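Can a machine fold my laundry yet?

Wullolent Forum > Home & Shop > Robots and gadgets

flarkton_dad
My sister-in-law swears we'll all have a laundry robot in 2 years. I run a small tailoring shop and I wash and fold shop cloths every single night, so believe me, I'd be first in line! But my dishwasher still can't get oatmeal off a spoon. Anybody here seen one of these things do real chores?

bobbinbox
I have, sort of. I help out at Bjarnason in the afternoons and we've been trying cloths on a two-arm bench setup. Picking one up is fine, more or less. Knowing what you've picked up is the hard part. A box has corners and they stay put. A rag has corners too, but good luck finding them once it's in a heap (I lose them myself and I've got fingers). Then there's getting it into the bin, and all of it into the bin, so it isn't hanging over the side.

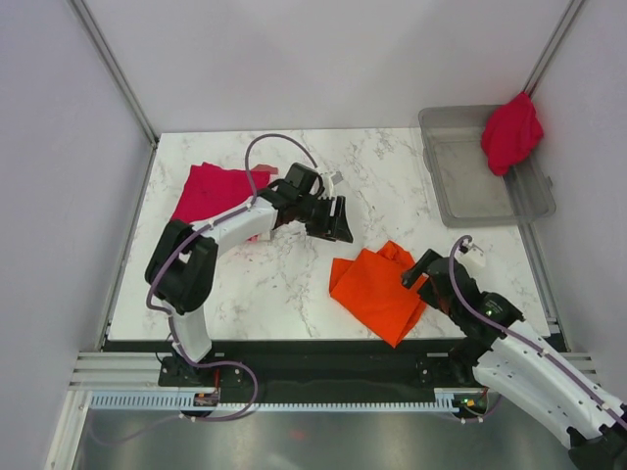

Nayeli Contreras: I'm going to disagree with the whole premise. Why fold rags at all? At my shop they go in a drawer in a wad and come out in a wad. If a machine can move a wad from A to B, I'm happy, and that's a much easier job than folding fitted sheets.

flarkton_dad
Nayeli, my customers can see my shelves! I need squares.

pinwheel_joe
Then you'll be waiting. I timed myself on kitchen towels last night and got 19 done before my coffee got cold. Show me arms that can do 9 in that time and I'll eat one of the towels.

bobbinbox
Speed isn't what bugs me, Joe. If it ran all night while I slept I wouldn't care how slow it was. What I'd care about is coming down in the morning and finding it stuck on the first one.

pinwheel_joe
OK, fair. Still wouldn't pay for it though.

Nayeli Contreras: I'd pay around 30 bucks a month for wad service, lol. Didn't somebody on the Nustier board say they were renting one?

flarkton_dad
That was a floor scrubber, I think. I'll go look for the thread. Meanwhile I've got a dryer buzzing at me.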